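Tuesday, April 6, 2021

Sorting out the small parts shelves

I said in February that I would write up the shelves once they were done. They aren't done, but they are far enough along that people have started asking where things live, so I may as well put it down.

For anyone new here, I look after the parts storage in our workshop at Kominham. We get stamped brackets and a lot of little metal pieces in, mostly from Nair, and they pile up faster than they get used. Before the tidy there were 207 lines on the stock sheet and I could put my hand on maybe half of them. The rest were in ice cream containers or coffee tins, or in somebody's drawer at Zokincombe, where we used to be.

The shelving itself is the slotted angle kind, painted white, with perforated uprights so you can move a level up or down if you have the patience. I bought it second-hand. It took me a weekend to put together, and most of that time went on finding bolts that fit. If you buy this stuff used, ask for the bolts.

The blue plastic storage bins go up top. I wanted the bins high because you can tell them by colour from across the room and they aren't opened much. Bars and blocks go on the lower boards, laid flat, where you can see what you've got without lifting anything. The two tables have green cloth over them, which I put on so that small parts wouldn't skate off onto the floor. One cloth has picked up a yellowish stain in the middle that I have washed and washed and have now given up on.

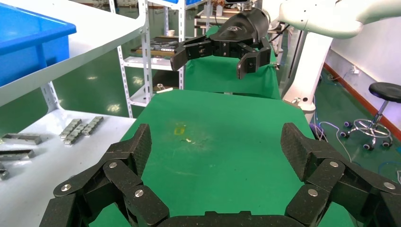
What goes where

I started with rules that were too fussy. The first version had a spot for every part number, and within a week it had fallen over. The second version goes by shape. Long flat things are together, blocks are together, anything with teeth or slots is together, and brackets get a tray. People remember shape. They don't remember part numbers, and I include myself in that.

The odd tools and fittings that don't belong to any job go in their own tray on the rack. I was going to sort that one as well and decided against it. Every workshop needs a tray like that, and if I took it away there would be another one by Friday.

Labels are still to come. I have a roll of 60 from Flunda which I bought because they were meant to stick to painted steel, and so far they do. I'm writing them by hand in marker. Pierina Marino offered me the use of her label printer and I might still take her up on it, as my handwriting gets worse the closer it is to the floor.

Paper and trays

The thing that has made the most difference cost almost nothing. I put a large sheet of white paper under any parts that are being sorted. Grey metal on a green floor is hard on the eyes, and a small black piece will vanish altogether. On white paper you see all of it. When a part gets shifted you can see that too, and when the paper gets grubby you throw it out and put down another sheet.

The comb-shaped pieces are the worst to store. If you tip them in a bin together the teeth catch on each other and you end up picking them apart one at a time. I tried standing them on edge in a box and they fell over. Now they get laid out on the paper, with a few overlapped where there's no room, and nobody has had to untangle a clump in weeks.

Brackets go in a shallow blue tray. I like a shallow one for these, as they have flanges that hook on whatever is beside them and you want to be able to get your fingers underneath. I've also left a piece of corrugated plastic sheet on the same board. It was an offcut and I'll use it for dividers when I get a free afternoon.

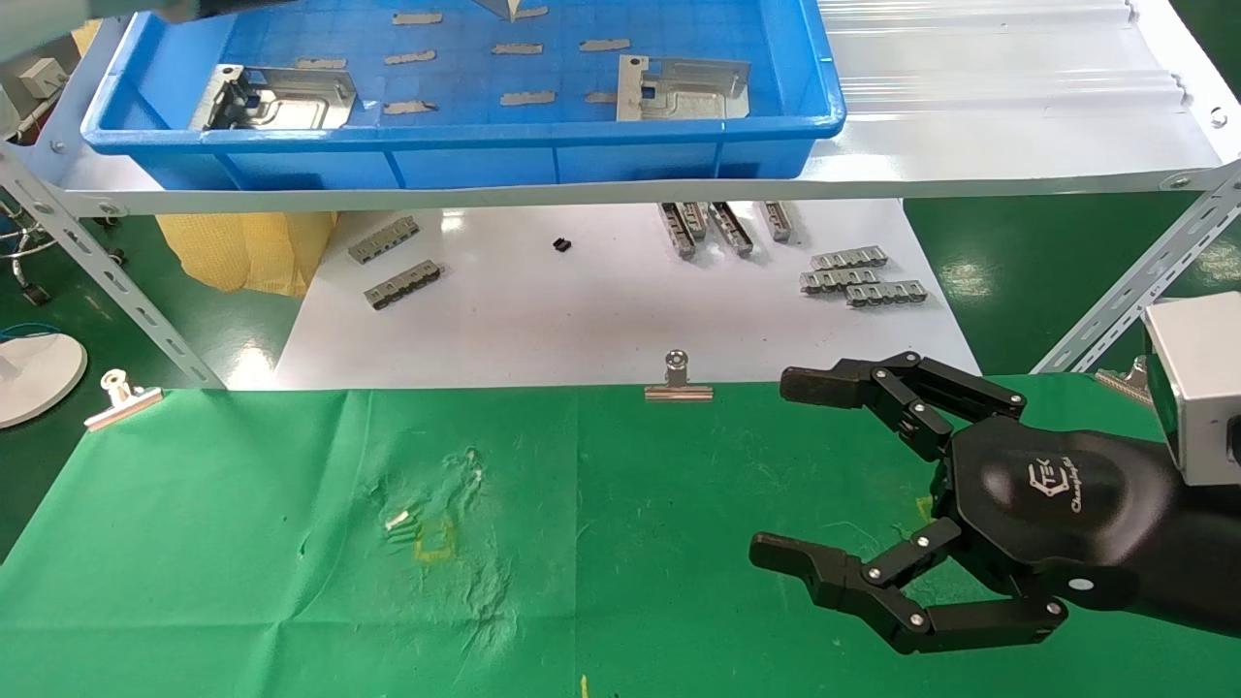
I set myself a limit of 10 minutes at the end of the day for putting things back. Some days it takes two and some days I don't do it at all, and the next morning I'm cross with myself. Weekly would be too long a gap. Once the bits from one job get mixed with the bits from the next, you are back to sorting from scratch.

Still to do: the wiring near the shelves wants bundling up properly, and I have 26 lines on the sheet that I haven't found a home for. Most of those are single pieces left over from old jobs. I'll go through them with Pierina and anything neither of us recognises can go in the scrap. The second lot of uprights is still in my garage, a bit rusty at one end, and I need to decide whether to paint them or just cut the ends off.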